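About Plamow

Plamow cleans and repairs upholstered furniture. We work on sofas, armchairs, footstools, dining chairs, headboards and mattresses, in people's homes and at our workshop on the Odukoya estate. We also look after seating for offices, waiting rooms and a few small hotels.

The business was started by Salamatu Etim and Garba Okeke. Salamatu had spent years in a dry cleaner's, where customers kept bringing in cushion covers that had shrunk or lost their colour after a wash at home. Garba was trained as an upholsterer and was used to being asked to replace fabric that only needed a proper clean. They began with one van and one extraction machine. There are now 2 vans, and the workshop opens six days a week, with Saturday kept for collections and drop-offs.

What we do

Most of our work is woven fabric in light colours. Greys, creams and oatmeals have been popular for a long while and they show marks that a darker cloth would hide. Tea is the usual one, along with hand cream, newsprint, hair oil on headrests and dye from new jeans. Flecked and heathered weaves are more forgiving than plain ones, but an old mark on them can be hard to find the edges of, so we look at the piece by daylight before we decide on anything.

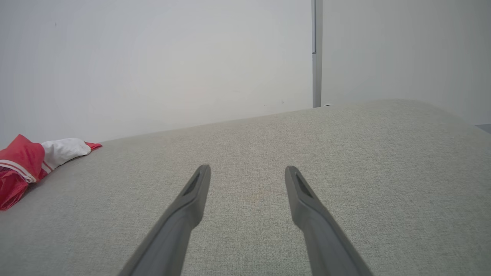 We test first on a hidden part, normally the underside of a seat or the back of the skirt, and leave it to dry completely. If the colour moves or the surface goes fuzzy we will tell you and stop there. Some marks do not come out. A pale tan shadow that has been in the cloth for years may get lighter and stay visible, and we would sooner say so at the start than charge you for three visits.

Once the test is dry we vacuum, treat the marks one at a time, and then clean the whole panel from seam to seam. Cleaning only the spot tends to leave a ring. A two-seater is normally dry enough to sit on by the next morning with a window open. Mattresses take longer and we ask you not to make the bed up until the evening after.

Repairs are done at the workshop. Garba replaces foam, restitches seams, renews webbing and remakes piping. If a fabric is no longer produced we can often take a piece from underneath the seat and put a plain lining in its place.

Before we visit

Please clear the piece of throws, clothes and loose cushions, and have a look down the sides for coins and pens. Leave the care label on if there still is one. If you have already tried something on a mark, write down what it was. We are not bothered by what people have used, but some shop sprays react with ours and we need to rinse them out first.

We need a socket within reach and somewhere to park the van. There is no need to move heavy furniture.

Prices

A single armchair is £59. Sofas and mattresses are priced by size, and repairs are quoted after we have seen them. There is a £100 minimum for visits outside our usual area, which covers Pammont and the villages on the Stindaso road.

Insurance and guarantee

We are insured for work in homes and business premises. Any piece worth more than £3000 should be mentioned when you book so that we can note it on the job sheet. Stitching is guaranteed for a year. If a mark comes back up as the filling dries, ring us within the fortnight and we will treat it again without charge.

Getting in touch

Salamatu answers the phone in the mornings and Garba is in the workshop most afternoons. You are welcome to bring in a loose cushion for an opinion. Parking is at the rear, through the green gate.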